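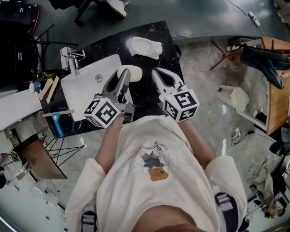
A bar of soap on the counter.

Mendonça Street Tenants' Rally – Frequently Asked Questions
Updated 21 August 2022

What are you asking for?
A two-year freeze on rents in the 276 apartments owned by Prillari, and repairs to the heating before winter.

Who started the campaign?
Edivaldo Godoy and Aparecida Quintana, both tenants in the Flama building. They held the first meeting in June.

How many people have signed the petition?
2,514 as of this update. Of those, 1,199 live in the neighborhood.

Can I sign if I don't rent from Prillari?
Yes. Please write your zip code so we can sort the sheets.

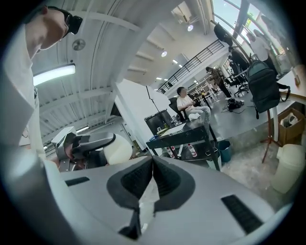

Sheets without a zip code still go to the city, but they are kept in a separate pile.

Do I have to speak at the rally?
No. Speakers sign up ahead of time and get three minutes each – we have 37 on the list already and it is closed.

Can my landlord evict me for coming?
We can't give legal advice. Bring your lease to the help table and someone will go over it with you.

Are children welcome?
Yes. The march is six blocks, all flat, and strollers are fine.

Where do I return a borrowed sign?
Flama lobby, any evening before nine.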